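Plurnham Screen Drama Society
Minutes of the winter meeting, 20th January
Held in the upstairs room, Plurnham Library

1. Minutes of the last meeting
Agreed as a true record, with one correction: the second series of Prolano has eight episodes, not seven.

2. Matters arising
The library has confirmed we can keep the room until July at the present rate. The blinds have been mended. The speaker nearest the door still buzzes and will be left unplugged for now.

3. Money
The balance stands at £2465. The largest item still to pay is the screening licence, at £1295, due before the spring season starts. Members asked if the licence covers showing single episodes as well as whole films. It does, provided the distributor is on the list. Subscriptions stay at £6.

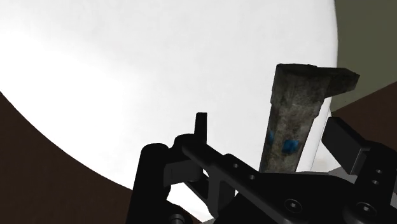
Three members have yet to pay for this season and will be sent a reminder. It was agreed that guests may come to two evenings before being asked to join.

4. Spring season
The meeting went through the suggestions in the box. Lotier had the most support. It will be shown over three evenings, two episodes at a time, with the subtitles on. A request to run all six in one day was turned down on grounds of length - the room has to be cleared by nine.

The Vasić, a crime serial, was put forward again. Some felt the first episode was slow and that the recap at the start of each one gives too much away. Others thought it picked up once the story moved to the harbour. It goes on the reserve list.

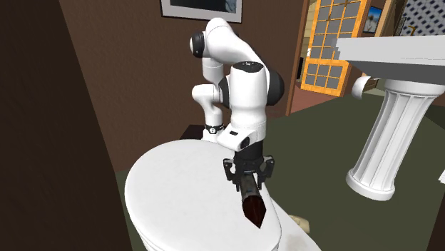 Prolano was discussed at some length. Members who had seen the third series were asked not to talk about the ending. The second series will be shown after Lotier, starting with the 90 minute opening episode, so that evening will begin half an hour early.

5. Talk on recasting
The talk on parts that change hands between series will go ahead in the second half of the season. Clips should be kept under five minutes each. There was a difference of opinion over whether soaps should be included. Put to a vote and carried - soaps are in.

6. Newsletter
Reviews should be no more than 400 words and should mark clearly where they give away the plot. The last issue went out with the wrong start time for the Christmas special and a correction will be printed. Members would like the quiz back.
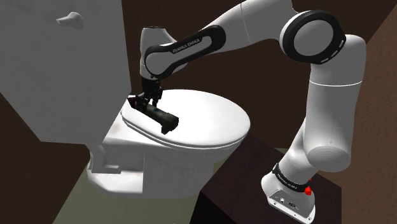
7. Any other business
The box set of Lotier, disc two, is missing from the lending shelf. Please check at home.
Tea money to go up by 10p.
A member asked for the lights to stay off until the credits have finished. Agreed.

8. Next meeting
To be fixed once the library has sent its spring closing dates.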